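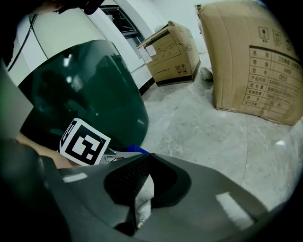
Curved panel in translucent dark green, with a white curved surface behind it.

A tinted panel, also called a smoked panel or smoked cover, is a see-through sheet or molded shell that has been colored to cut down the light passing through it. Tinted panels are used as lids, doors, visors and front covers on household appliances, display cases, record players and office equipment. Gray, brown and green are the usual colors.

Materials

Most tinted panels are made of acrylic, polycarbonate or glass. Acrylic is clear, stiff and easy to polish, but it scratches and can crack at screw holes. Polycarbonate stands up better to blows and is often chosen for parts that people lean on or bump. Glass resists scratches and heat but is heavier and harder to curve.

The color may be mixed into the material before it is formed or added later as a film or coating. Color mixed in does not peel. Films can lift at the edges, especially where a panel is bent in two directions.

Shaping

Simple curves are made by warming a flat sheet until it softens and laying it over a form. Deeper shapes are usually molded. The Skaston works, which made covers for the Killow line of countertop machines, kept 700 forms in its shop, most of them wood faced with felt. Its foreman, Keegan Hinds, introduced slow cooling under a blanket to reduce warping.

Appearance

A glossy curved panel acts as a weak mirror. Overhead lights show on it as bright spots, and nearby objects look stretched or bent. The darker the tint, the stronger these reflections seem, as less light comes through from behind. Designer Pao-chu Lam used a matte inner face on the Serrano cover to soften the effect.

Care

Dust is rinsed off before wiping, as dry rubbing leaves fine scratches. A soft cloth with water and mild soap is suitable for all three materials. Window cleaners containing ammonia can cloud acrylic and polycarbonate. Light scratches in acrylic can be polished out by hand.

See also

Acrylic sheet
Dust cover
Smoked glass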